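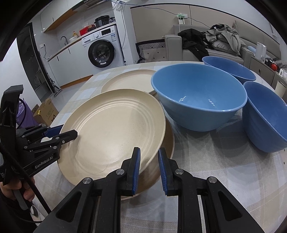
The plates were the first thing she bought after the move, before a bed. Three cream ones and three blue bowls, from the Wistby outlet off the highway, 28 dollars for the lot. The woman at the register wrapped each one in a sheet of newspaper and said the set used to come in fours.

"Three is fine," she said.

Her brother took the apartment in Brarkasville with her in April. He had the job at the cannery and she had the one at the school office, and between them they could cover the rent and put away 200 dollars a month. He slept on the sofa. He said he liked it. His jacket lived there and so did everything else he wore, and when she wanted to sit down she moved the pile to one end and he moved it back at night.

Their father was supposed to come on the bus from Lumadham. He had said so in the spring and again in the summer. Each time there was a reason - the truck, his knee, a neighbor's roof. The third plate went on the table anyway when they ate on Sundays. Neither of them talked about it. If he called, it was usually while the rice was cooking, and she would hold the phone against her shoulder and stir something else.

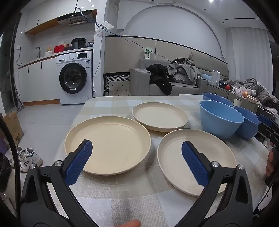
This time he had bought the ticket. He read her the number on it, 161, as if she might need to check. The bus got in at six.

She came home early and cleared the mail off the table. She pulled the checked cloth straight and put the dishes out, then stood there and didn't know how to arrange them. At home they had eaten from whatever was clean. She put two plates close together, moved them apart, and moved them back.

"He won't look at it," her brother said.

"I know he won't."

"He'll look at the washing machine. He'll want to know what we paid."

"Then tell him."

"I'm going to tell him 1000."

She laughed and told him to do something about the sofa. He picked up a shirt, looked at it, and put it down again a foot to the left. Then he went to find his shoes.

She had meant to make the fish, but the market on Rattanakul Street had been out, so it was going to be soup. Soup was better for the bowls. She filled the pot and set it on the stove and cut the onions small, the way he liked them, or the way he had liked them six years ago.

At twenty to six her brother stood at the door with the keys.

"Are you coming?" he asked.

She looked at the pot. Then she turned off the burner and got her coat.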